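Narkley Motor Speedway Association
Minutes of the Regular Meeting of the Board
16 January 2020

We use cookies to improve your visit. By continuing to browse this site you accept our cookie policy.

The meeting was called to order in the clubhouse by the Chair. A quorum was present. The minutes of the previous meeting were approved as circulated.

1. Season schedule

The Board reviewed the draft schedule. The Sernidis Late Model Series has asked to move its visit to July and to run both of its features on one weekend. The Race Director reported that the track can support this, provided that the street stock division is moved to the following weekend. A motion to accept the revised schedule was made, seconded and carried, with 2 members opposed.

2. Track surface and walls

The contractor, Marín Paving, has submitted its report on turn three. The report recommends that 254 feet of the inside apron be replaced before opening night. The outside wall was found to be sound. Members asked whether the work could wait until fall – the Race Director advised against it, as water is entering at the seam. The Board authorized the work within the amount already budgeted.

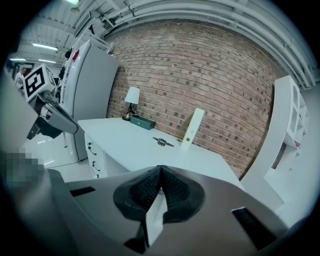
Two grippers, gray and black, with the soft finger pads of the nearer one in front.

3. Tickets and seating

Reserved seats in the main grandstand number 648. Season ticket holders will have until the end of the month to renew, after which unclaimed seats will be released for general sale. Attendance at last year's final event was roughly 575, and the Board agreed that a later starting time may have reduced the crowd. Gates will open one hour earlier this season. General admission prices remain unchanged.

4. Technical rules

The Oter tire compound will be retained for all late model events. A proposal to permit a second compound for the feature race was discussed and tabled. The Technical Inspector will publish the minimum weights for each division before the first practice. Competitors are reminded that rule changes take effect only when posted – verbal rulings given at the track apply to that event alone.

5. Other business

The pit road speed limit will be reviewed after the opening event. No further business was raised, and the meeting was adjourned.

Contact the Association Office | © 2020 Narkley Motor Speedway Association | Back to top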